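Ticket 3322
Subject: Hand-held gripper, pads slipping on plush + width reading drifts
Opened by: Benedetta Gentile
Assigned: Cirilo Ventura
Priority: normal
Opened: Mar 30, 2026
Status: waiting on parts

BG 09:12
Comparing two finger pad sets for the soft toy picks, Vullby (dark blue, fitted now) against the old Kollgate ones. Same hand-held unit, same firmware, 432. Two problems and I don't know if they're one problem.

1. Toys creep out of the fingers when I lift slowly. Fast lift is fine. Kollgate pads never did this, but they left marks on pale fabric so I don't want to go back.
2. Jaw width in the Tak logger doesn't come back to the same number after a full open. It's out by a bit more each time.

Restarted the logger, restarted the gripper, swapped the USB lead. No change.

CV 09:40
Which toys? And how far are you opening before you go in?

BG 09:51
All plush. Working straight out of the blue bin, whatever is on top. Opening as wide as it goes, otherwise I can't get round the bigger ones without shoving the rest about.

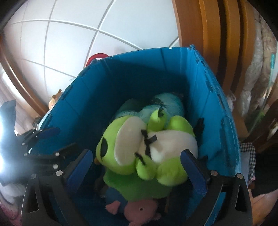

Going in at full width I sometimes feel a little click at the end of travel. Not every time. Forgot to put that in the first post, sorry.

CV 10:05
Click is useful. Could be the linkage hitting the stop, could be a pivot screw backing out. Do this please:

- power off
- check every pivot screw on both fingers, quarter turn max, don't lean on them
- open and close by hand ten times, listen
- power on with the jaw CLOSED, wait for the logger to show ready
- re-zero, then five opens, write down each width

BG 10:38
Done. One screw on the right finger was loose, nipped it up. Click gone. Widths now come back to the same value four times out of five, the odd one is small. So 2 is mostly sorted I think.

Slipping is exactly the same though.

CV 10:44
Good. What's the grip force set to? Menu, page two. It went back to default for a few people after the last update.

BG 10:49
600. Was 932 when I had the Kollgate pads on!! Didn't change it myself. Putting it back now.

BG 11:20
Better at 932 but not right. Small ones hold. Big slippery ones still turn in the fingers, they dont drop, they just roll round slowly till the heavy end is down. Tried grabbing lower, tried grabbing nearer the head. Near the head is best so far. 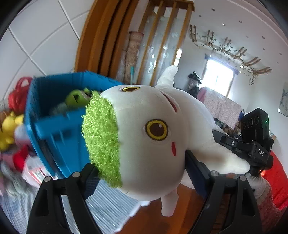
Also noticed it's worse with shiny fabric than with the fluffy stuff. The curly yarn bits hold really well whatever the force is.

CV 11:31
That fits. Vullby pads are a harder face than the Kollgate, they're good on boxes and bottles, less good on anything that squashes. You've got a flat pad on a round soft thing, so it pivots. More force won't cure that and I'd sooner you didn't go over 932 on this unit, the motor gets warm.

Options:
a) Lustari do a softer sleeve that goes over the same pad. Thin, so you lose a little width. I have one pair in the drawer at the other site, can post.
b) keep the Vullby pads as they are and take the grip across the body, not along it
c) Kollgate pads plus a bit of cloth tape for the pale toys. Ugly, works

BG 11:36
a please. Will do b in the meantime. Not doing c, the tape left glue on everything last time.

Does the sleeve change the zero?

CV 11:42
Yes, slightly. Re-zero with sleeves on, jaw closed, same as before. And note it in the log header or nobody will be able to compare the runs later. Put pad type, sleeve y/n, force. Three fields, I'll add them to the template.

BG 14:15
Across the body is a big improvement, only the longest toys still roll. Cameras fine throughout, green light on, no dropped frames in Tak. Width check again after lunch: five out of five.

Do I need to redo the runs from this morning? Everything before the screw was done has the drifting width.

CV 14:22
Yes, width data is no good from those. Keep the video, mark the folder "width bad", don't delete anything. Redo the Vullby set at 932 with no sleeve, then same toys again when the sleeve turns up. Otherwise we're comparing force and not pads.

Sleeves go in tonights post. Leaving this open till you've fitted them.

BG 14:25
ok. Can you also send a spare pivot screw, the head on the loose one is a bit chewed

CV 14:31
Putting four in the envelope.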